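Last updated: January

Search this site
Enter keywords

Stundisden Reuse Room: Progress Report to the Baumgartner Fund

Grant reference 2213

This report covers the second half of the grant period. It follows the same order as the application, so that it can be compared easily.

1. Room and furniture

The move from the Sarnard building is finished. We now work in one corner of a large open office, which we share with two other tenants. The rent is the same as before, but the light is much better and we do not need to carry boxes on the stairs. The wooden table was the biggest cost in this part of the budget (400 euros, second hand, with delivery). It is wide enough that two people can fold on it without disturbing each other. We had planned to buy also a metal shelf, but the one from the old room fits well under the window, so this money is not spent.

2. Cloths

The aim of the project is to collect used household cloths, sort them, fold them and give them again to kitchens and day centers that need them. In the application we promised 200 packages. At the end of this period nearly 100 are delivered. This is less than we wanted. The move took three weeks longer than in the plan, and during this time no sorting was possible.

The thin cloths are still the most difficult. They do not keep the fold, and the package looks untidy after one day. We tried to roll them, and the day center in Tristiris told us that rolled cloths are easier to take out from a drawer. We will continue with rolling for the thin ones and folding for the thick ones.

Light colors and dark colors are now kept separate from the first step. Before, we did this only at the packing, and many packages had to be opened again.

3. Budget

Spending is inside the limits in all lines except transport. Transport is over by 100 euros because of the second van trip. We ask for permission to cover this from the shelf money.

4. Next period

We want to reach the full number of packages before summer. The morning session will start at 8:30, half an hour earlier than now. A short guide for folding and rolling will be printed and placed at the table. We will send the final report together with the receipts.

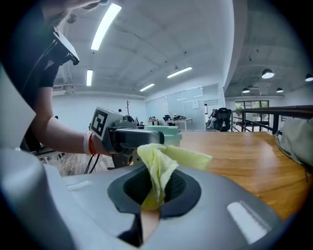 Pale yellow-green cloth at the wooden table, new room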